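Chapter 6
Measuring Liquids: Cups, Syringes and the Space Between the Lines

In this chapter
Reading a level against a scale
Choosing between a cup and a syringe
Sharing a liquid into equal parts
Keeping a bench you can find things on

Before you start
You should have read Chapter 2 on units, or at least be happy that a millilitre is a small thing and a litre is a thousand of them.

I learned to measure liquids in my aunt's kitchen in Drikevdale, and I learned it badly. She had one jug, with the numbers worn off on the side you naturally looked at, so everything in that house was measured by turning the jug round and squinting at it backwards through the milk. The custard was different every time. I thought that was just what custard did!

It wasn't until my first job, in the little test kitchen at Kneath, that anyone made me do it properly. Branwen Meredith gave me a measuring cup, a bottle of red food colouring and a tap, and told me to come back when I could pour the same amount twice. I was gone most of the morning. I'd pour, look, decide it was a bit short, add a drop, decide it was a bit over, tip some out, and so on, and by the end my fingers were pink and I had a great respect for anyone who makes medicine for a living.

So we'll begin the same way, with coloured water. You can do the whole chapter with plain water if you like, but I don't recommend it. Clear liquid in a clear cup is a miserable thing to read, especially when the lines on the cup are faint (and on cheap plastic ones they nearly always are). A good strong red gives you an edge to look at. Two see-through measuring cups and a plastic syringe are plenty to be getting on with.

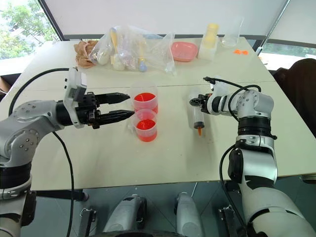 The first thing to get right is where your eyes are. Put the cup down on something flat and bend your knees until you are level with the liquid. Please don't lift the cup up to your face – your hand will tilt it, however steady you think you are, and the liquid will sit higher on one side than the other. If you look from above you'll read the level wrong as well, and the nearer you stand the worse it gets. My knees are not what they were, so I sit on a low stool.

Once you're down there you will notice that the top of the water isn't quite flat. It creeps up the wall of the container a little at the edges and dips in the middle. The curve is called the meniscus, and for water you take your reading from the bottom of the dip. In a wide cup it's hardly worth fussing over. In anything narrow it matters a great deal more.

Now, cup or syringe? My rule is to look at how far apart the lines are. On a wide cup, a small splash of extra water hardly moves the level at all, so you can be a teaspoon out and never know it. In a syringe the same splash travels a long way up the barrel. I use the cup for getting nearly there and the syringe for finishing off. If the recipe or the experiment wants 172 millilitres, I pour until I'm just under, then add the last bit slowly from the syringe.

A word about bubbles. When you draw liquid up you'll usually bring some air with it, and the air takes up room that you then count as water. Point the tip upwards, give the barrel a flick with your fingernail and push gently until the air has gone. Do this over a sink the first few times. I have a blouse that would back me up on this.

Read the plunger at the front edge of the rubber, where it touches the liquid, and not at the back. Some plungers have a pointed or domed front, and then you go by the ring where the seal meets the wall. We used Cever syringes at Kneath, with domed fronts, and new starters got it wrong for weeks.

Activity 6.1: Fair shares

You need 2 clear measuring cups, a syringe, a jug of water and some red food colouring.

1. Colour the water in the jug until it's bright. Stir it well.
2. Pour some into the first cup. Don't aim for a line, just pour.
3. Pour what looks like the same amount into the second cup, without reading the scale.
4. Stand the cups close together and look at them from the side. Decide which is fuller and write it down.
5. Now read both scales at eye level and write those down too.
6. Use the syringe to move liquid from the fuller cup to the other until they match.

Most people do rather well at step 3 and then spoil it by fiddling. If your cups aren't the same shape, your eye will favour the taller one, so swap them over and try again. 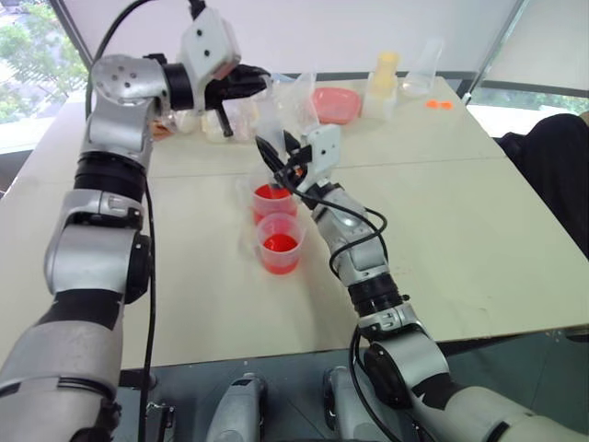

Issa Sleiman wrote to me after trying an early draft of this activity with his evening class at Drikar, and said I had left out the drips. His students were matching their cups beautifully and losing a little water down the outside each time, and when they poured everything back into the jug it came up short. He has them wipe the outside of each cup and touch the syringe tip to the inside wall before they take it away. He also asked me to say that food colouring stains grout.

He's right about the drips, and I've put his method into Activity 6.2. Touching the tip to the wall lets the last drop run off and join the rest. You don't need to shake the syringe, and please don't, for the sake of whoever is sitting opposite.

Since we've got on to mess, a few lines on the bench itself. I like the things I'm using in the middle, well in from the front, and everything waiting its turn pushed to the back. Small bits go in a clear bag so I can see what's there without emptying it out. A shallow dish is handy for anything that has already been in the liquid. Keep a cloth within reach before you pour, and keep your notebook out of range.

Check your reading

Fill one cup to any line you like. Read it standing up, then read it again from level with the water, and write both numbers side by side. Do this 9 times with different amounts. Look down the two columns and see whether your standing readings are always out in the same direction. Keep the page, as we'll want it again in section 6.3 when we come to errors that lean one way.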